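How to teach the club arm to pick blocks out of a bin

I promised the newer members a write-up of how we got the block-picking task going, so here we go. It's written for our setup at the Jurnmont robotics club, but most of it should work for any small arm with a two-finger gripper and a camera near the wrist.

What you need

An arm, a gripper, the wrist camera, a plastic bin and two toy building blocks. Start with two, please! Mirsad Babić wanted to dump in the whole box on day one and we lost an afternoon to blocks wedged in corners.

Step 1: Set up the bin

Put the bin where the arm can reach every corner of the floor without stretching. Drive it to all four corners by hand first and watch the elbow. If it goes nearly straight at the far ones, slide the bin closer and try again. Then put a bit of tape on the table next to the bin so you can put it back in the same spot next time (our tape marks are numbered, use number 2).

Step 2: Check the camera

Open the Flelora viewer on the laptop and lower the gripper into the bin. You want both fingertips in view, down near the bottom, with plenty of bin floor above them. Shiny plastic throws back glare, so look for white streaks and move the lamp until they stay off the blocks. You won't get rid of all of them, and a streak along the edge of the floor never hurt us.

Step 3: Set the grip

In the Cositz panel, set the closing force to 71 and leave the speed on slow. Ngan-ling Lo tried a faster close and the blocks kept popping out sideways - fun to watch, useless as data. Squeeze a block by its two side walls and keep your fingers out of the way while you do it.

Step 4: Drive it by hand

Now the good part. Take the controller, come in from straight above, open wide, go down, close, wait a beat and lift. The waiting matters more than you'd think, and if you lift while the fingers are still closing you'll teach the arm to do that too. We recorded around 600 tries over February, taking turns, and Yi-chun Au did way more than her share.

Mix up how the blocks sit. Stud side up is easy. Lying on a side is harder, and upside down with the tubes showing is the one that trips up most beginners, so do plenty of those. 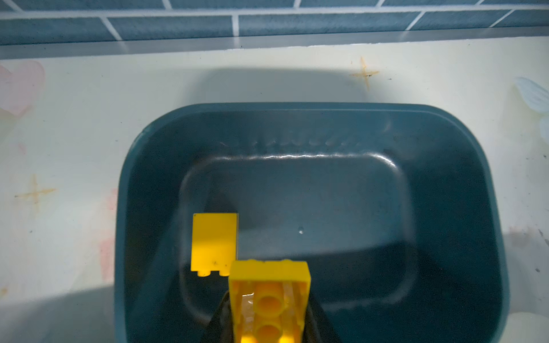
One block in the gripper with its hollow side showing, the other lying on its side in the bin.

Step 5: Throw out the bad tries

Go through your recordings the same day, while you still remember what went wrong. I delete anything where I bumped the wall of the bin or changed my mind halfway down. A clumsy grab that worked can stay.

Step 6: Train and test

Copy the folder to the club desktop, start the training script and set the seed to 2928 so we can compare runs. Start it before you go home and it should be done by morning. For testing, let Kuo-hua Yang or somebody else who didn't record place the blocks - you'll go easy on your own arm without meaning to, I know I do!

If it keeps missing to the same side, check the camera screws before you blame the training. Ask me or Tien-fu Choi if you get stuck, and put the controller back on the charger when you're done.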